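**Ticket:** gripper width drops to zero mid-episode, replay policy closes early
**Component:** width estimator / dataset export
**Reported by:** Catríona Dunne
**Assigned:** Gráinne Ní Chonaill
**Priority:** high (blocks the January training run)
**Status:** resolved, one follow-up open

### Report (Catríona)

Replaying exported episodes from the laundry set on the arm at Kurnbridge, the gripper snaps shut partway through the approach and then opens again. It happens on the basket tasks only. The block-stacking and cutlery episodes replay without trouble.

First noticed on the morning run. I stopped the arm by hand the first time and used the software limit after that, so no damage. I then plotted the exported width channel for the same episodes and the dropouts are in the data. The arm is doing what it was told.

Out of the first batch I checked, 11 episodes have at least one dropout. They last a few frames each and always go to exactly 0.0, never to some other wrong value. Pose looks fine through the dropout. Timestamps are continuous.

Export was done with the current release of Phelan, default config. I'll hold off queuing any more training until someone has had a look.

### Comment (Gráinne)

Exactly 0.0 is suspicious. The estimator should return NaN when it can't find the finger pads, and the exporter should interpolate across short gaps. A real fully closed reading is never a clean zero either, as there is always a bit of offset left from the calibration.

Can you send me:

1. the raw video for two of the bad episodes
2. the Phelan log at debug level
3. the calibration file that was used for that gripper

Please don't re-export over the top of the bad ones. I want to be able to diff them.

### Comment (Catríona)

All uploaded to the shared drive under the ticket number. The calibration file is the one Ita made when the pads were last swapped. The log is long, so search for `width_fallback`. It shows up a lot and I don't know what it means.

### Comment (Gráinne)

Thanks, that was the right thing to search for. `width_fallback` is logged when the pad tracker finds fewer than two pads and hands over to the backup segmenter. The backup is a simple dark-region mask. It takes everything below a brightness threshold, keeps the two largest blobs, and measures the gap between their inner edges.

I stepped through one of the episodes from the point where the basket comes into view. The pads are wide open for the whole approach, with nothing between them but the table, so the correct width is close to maximum.

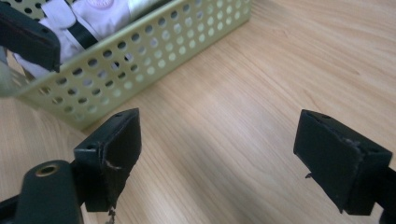 With a pale wooden table behind the pads you would expect this to be the easy case for a brightness mask, and for the pads themselves it is. The trouble is everything else that is dark. The other side of the hand-held unit puts a charcoal finger across the upper left, over the basket, and there is a black strap lying across the white cloth inside it. The mask picks up both. In some frames the finger and the strap join into one region, and that region goes into the ranking along with the pads and the arms that carry them.

My working theory is that the ranking then chooses the wrong pair, the two inner edges come out in the wrong order, the gap is negative, and something clamps it to zero. I haven't found the clamp yet.

That leaves two questions:

- why does the tracker lose the pads in the first place, when they are in plain view?
- where does NaN or a negative number become 0.0?

### Comment (Ita)

On the first question, have a look at the pads. They have had a lot of use. The edges are a bit frayed and the left one has a scuff near the middle of the face with a thin scratch next to it. The tracker template was made from new pads with crisp corners. I've seen the match score sag on worn pads before, though not enough to drop below the cut-off by itself.

The two small screw holes on the top edge of each pad hold up much better than the outline does. There was a branch at one point that used them as features. Bláthnaid might remember what happened to it.

### Comment (Bláthnaid)

I remember it. The branch is `pads-from-holes` in the Etard repo and it was never merged. It worked on our bench footage, but it was slower, and at the time all the pads were new so there was no gain to show for it. It will need rebasing. The tracker interface has changed since then.

I'd fix the clamp first. A bad width that shows up as NaN costs us a few frames. A bad width that shows up as 0.0 closes the gripper on a real arm.

### Comment (Gráinne)

Agreed. Found the clamp – it was in two places, which is why it took me most of the afternoon.

The first one is in the backup segmenter:

```python
gap_px = right.inner_edge - left.inner_edge
width = max(0.0, px_to_m(gap_px, calib))
```

A negative gap is physically impossible with the labels the right way round, so it should be treated as a failed measurement. It was being turned into "fully closed".

The second is in the exporter. `clip_to_limits()` runs before `fill_gaps()`, and it calls `nan_to_num` on the way through. That means even a proper NaN from the tracker would have come out as zero, with nothing left for the gap filler to fill. The order was switched when the limits were moved into the per-gripper config. The unit test for `fill_gaps()` calls it directly, so the test kept passing.

Changes on branch `width-zero`:

- segmenter returns NaN for any negative gap
- segmenter only considers blobs whose centroid is inside the pad region from the calibration file, so the upper left of the view no longer takes part
- `fill_gaps()` runs before `clip_to_limits()`
- `nan_to_num` removed; if NaN is still there after filling, the episode is flagged and skipped
- new end-to-end export test with a synthetic dropout

The pad region is already stored in the calibration file for the tracker. The segmenter just wasn't reading it.

### Comment (Catríona)

Tried the branch on the bad episodes. Nine of the 11 now export with a smooth width channel through the approach. The other two are flagged and skipped:

```
WARN export: episode skipped, reason=width_gap_too_long
 longest_gap=23 limit=15
```

I looked at the skipped ones by eye. In both of them the gripper is wide open for the full length of the gap, so interpolating across it would have given the right answer. I understand why there's a limit, but it would be good not to lose them. Can I raise it to 30 for this set?

### Comment (Gráinne)

I'd rather you didn't raise it globally. At that length it could hide a whole quick grasp and release. It can be overridden per episode:

```yaml
overrides:
 - episode: <id>
 max_gap_frames: 30
 reviewed_by: <name>
```

Put your name in `reviewed_by`. The exporter refuses the override if the field is blank. That covers the two you have already looked at, and anything new will still be flagged.

### Comment (Muireann)

Coming in from the planning side, as I was copied on this. Do we know whether any models were trained on the bad widths? The Clidport checkpoint came from an export made after the limits were moved.

### Comment (Gráinne)

Yes, it would have been affected. I ran the zero check across everything that went into that checkpoint. It is roughly 700 episodes, and the dropouts are nearly all in the laundry tasks. The check is quick and you can run it yourselves:

```bash
phelan check width --exact-zero --min-run 1 ./export
```

Any exact zero should be treated as a fault. As I said further up, a real closed gripper never reads a clean zero with these calibrations.

My advice is not to run that checkpoint on hardware for anything involving the basket until it has been retrained. Simulation is fine.

### Comment (Muireann)

Understood. I've marked it as simulation only in the model registry and linked this ticket. We did see some odd early closing during evaluation and put it down to the planner's approach speed. I had a separate ticket open for that. I'll leave it open until we can compare against a retrained model, as I'm not convinced it is all the one cause.

### Comment (Catríona)

Full re-export finished overnight. Zero check comes back clean. I replayed three of the formerly bad episodes on the arm, at half speed first and then at full speed, with the soft limit on. The gripper stayed open through the approach in all of them and closed where the recorded closing was. No unexpected commands in the controller log.

One small thing for the docs: the override file has to sit next to the export config, not in the dataset folder. If it is in the wrong place it is ignored without any message. I lost half an hour to that.

### Comment (Gráinne)

Fixed – it now prints a warning if it finds an override file in the dataset folder. `width-zero` is merged and tagged.

### Resolution

- **Cause:** the pad tracker dropped out on worn pads, the backup segmenter picked dark regions outside the pad area and produced a negative gap, and that gap was clamped to zero. Separately, the exporter converted NaN to zero before gap filling.
- **Fix:** merged from `width-zero`. Requires a re-export. Existing exports can't be repaired in place, as the original NaN positions are gone.
- **Action for users:** update Phelan, run the zero check on old exports, and re-export anything that fails.
- **Follow-up (Bláthnaid):** rebase `pads-from-holes` and compare dropout counts on the laundry set against the current template. Ita to record a short calibration clip with new pads and another with the present ones, so both can go in the tracker tests.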